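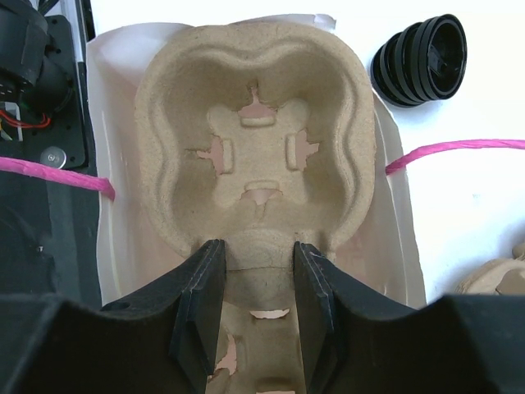 Moulded pulp carrier between the fingers, wrist view

Re: [manip-learning] Dropping camera views in training
24/08/2018

Thanks for the questions. I have put your message in below and answered under each part.

> We read the Loltosico note on view dropping and tried it on our own
> packing task. We saw very little gain. How often do you drop a view,
> and do you drop the fixed camera as well as the wrist ones?

One training sample in five loses a wrist view. The fixed camera is never dropped. We tried dropping it early on and the arms became slow to start, with long pauses before the first reach. If you are dropping all the views at the same rate I would change that first.

When a view is dropped we replace it with the mean image for that camera. Plain black frames worked less well for us. The wrist views already have a lot of black in them from the gripper body and fingers, and the network seemed to treat a black frame as a close-up of something.

> How much data did you use? The note gives two numbers and we
> weren't sure which was which.

Sorry, the table in the note is badly laid out. The 200 is the number of demonstrations. The 4000 is training steps for the model with view dropping, and 3000 is the same for the plain one. We stopped each at its best score on the held-out set. The Tralow set is separate and was only used for the first layers.

> Is this one arm or two?

Two, on a shared base plate. Each has its own wrist view, and the fixed camera takes in both arms and the table. The network gets all three images, plus the joint angles from both sides. In the view below the right gripper has its fingers in the paper bag, with the carrier lying behind it. Reaching into the bag is the part of the task where the fixed camera helps least.
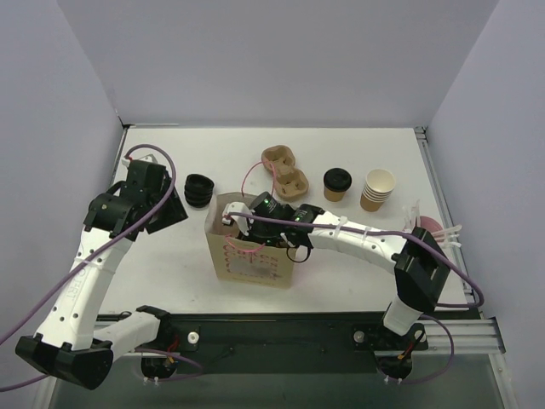

What changed in the results

The gain is nearly all in the placing stage. Picking was fine before and is fine now. With the plain model, most of the failures came after the grasp, when the arm had hold of something and moved it to the wrong height or stopped short. With view dropping those fell by more than half. The Brunner baseline does a bit better than our plain model but fails in the same way.
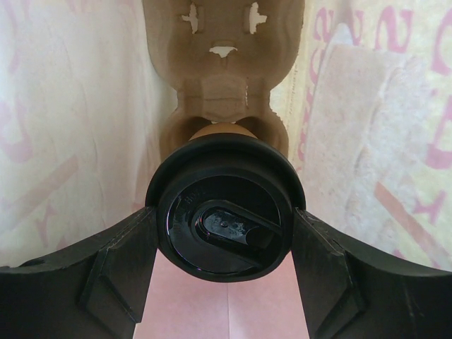 Our best guess at the cause is that the plain model leans on the wrist view even when that view has little left to offer. A held object can cover the very thing the arm needs to find. Here the black cap sits upright in the middle of the wrist view, and of what is in the pulp cup behind it only a rounded brown top shows over the rim. The model that has trained with missing views makes more use of the fixed camera and the joint angles at that point. We checked this by blanking one input at a time on recorded runs and measuring how far the output moved.

> Any chance of the code?

The training code is in the Ustus repository, in the folder called views. The recordings need another pass before we can share them. If you send me your drop rates and your image size I can run your settings on our data and post the numbers to the list.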